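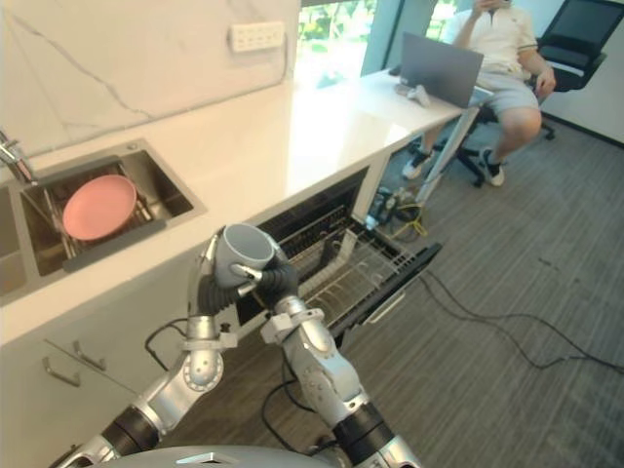 Can a machine load the dishwasher yet, in a kitchen that was built for people?
Slowly, and with a person near enough to stop it. For one mug at a time I would now trust it. For a sink full after dinner I would not, and I want to write down why while it is fresh.

Notebook, July, kitchen bench, afternoon session
Written by Kidus. Sosina has read the first half and corrected two things.

Task for today as agreed with Essam: take a mug, bring it over the open door of the dishwasher, put it on the rack with the mouth down, let go, come back to the start position. No plates and no cutlery. The session is stored under run group 3661. Controller is Illska, the version from last month plus the patch from Wubit for the wrist limits. The planner is still the Jomier one. We wanted to try the Tsang planner also, but the licence file did not arrive.

First observation, which is the same as in my last entry: the grasp is not the difficult part any more. In spring I wrote many pages about fingers. Today I have almost nothing to write about fingers. When the mug is given a sensible position the hand closes, the force goes up, it stops, good. The trouble begins when the mug must be turned.

A person turns a mug with the wrist of one hand and does not think. Our wrist comes to its limit before the mouth of the mug is facing down, so the plan passes the mug to the other hand or keeps both hands on it and turns them together. Both ways work on paper. With both hands the two arms must agree very exactly, otherwise one is pulling against the other and the force reading climbs. Illska then slows everything down, as it should. The slowest good run took 66 seconds from lift to release. My mother would have finished the whole rack and be drinking her coffee.

Note for Brahim: in file 923 the force on the left side rises long before the turn begins. I think it is an offset in the calibration and no real contact. Please look at it before you change the gains, and please do not change the gains on the same day as the calibration, we did this before and could not say which one helped.

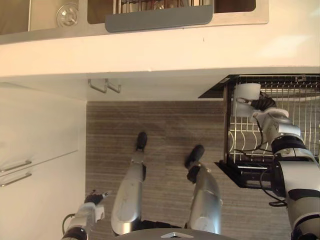 Placing is a different problem from carrying and I think we should score it separately from now on. Carrying is judged by whether the mug falls. Placing should be judged by whether the thing stands well between the wires and whether the next thing can still go in beside it. With a white cup in the right gripper, just inside the top section of a rack, a visitor would say it is done. For me this is where the work starts, as the tines are thin, the depth measurement on shiny wire is poor, and the gripper itself needs room to open. Also the left gripper is open at that moment and pointing toward the cabinet, with no job. Wubit would like it to hold the rack steady during the release. I agree in principle. But I would first like to see the release work with the rack held by a clamp, so that we learn one thing at a time.

About the release. The planner opens all the fingers together and then moves back. A person lets go with some fingers first, feels whether the cup leans, and sometimes pushes it a little with the last finger. We do not have this. The Sturkix finger pads should give a slip signal that is good enough for it, according to the test that Sosina made on the small bench with plastic beakers. Beakers are light and ceramic is heavier, so the thresholds will be other ones. She will repeat the test with mugs.

Some words about the question which Essam asks each time, namely whether this is useful for anybody yet. I have tried to answer him in three ways.

If the measure is time, it is not useful. If the measure is attention, it is also not useful today, for someone has to stay in the room with the stop button. The third measure is whether a person who cannot bend down to the lower rack could give this chore away. Here I am more hopeful. For such a person 66 seconds for a mug is no great problem, they can sit and do something else. But then the machine must never drop one, and it must know by itself when it is lost and ask for help. At the moment it is rather proud and continues.

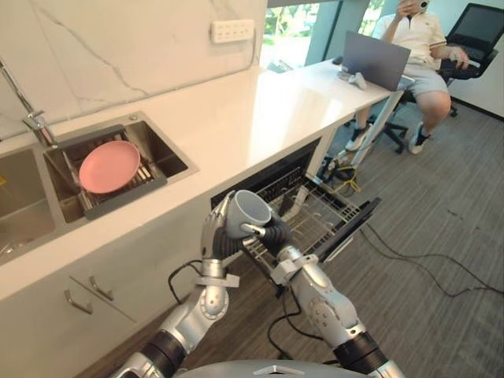
So what I would like to build next is this asking for help, before any new object class. Concretely: if the pose of the mug after the turn is different from the planned pose by more than 2 centimetres, stop, hold still, and say so through the speaker. No second attempt by itself. The second attempts are where we lose mugs. Sosina thinks the limit is too strict and that it will be talking all the time. Maybe. Then we shall at least have a number for how often it is unsure, and at present we have only my feeling.

Small things, in no order:

The cable on the left arm must be tied nearer to the elbow when we work low.

Lighting from the window changes during the afternoon and the exposure follows it too slowly. Brahim proposes fixed exposure. Try in the morning.

Illska writes the time of the log in one clock and the force data in another. I correct by hand each time. Wubit knows.

The pulled-out position of the rack should be measured by the robot at the start of each run. At the moment it comes from a value in the settings, and a rack on wheels does not stay at its value when a person leans on it.

Plates: not before the release is better. I know that the demo for Essam wants a plate. A plate needs a narrow slot and the right angle, and the error we have now is larger than the slot.

Left to do before the next session: mug thresholds (Sosina), offset in 923 (Brahim), speaker message and the stop rule (me), ask again for the Tsang licence (me also, I forgot it the last time). I have left the door of the dishwasher parameters unlocked in the settings file – whoever edits them, write your initials beside the line.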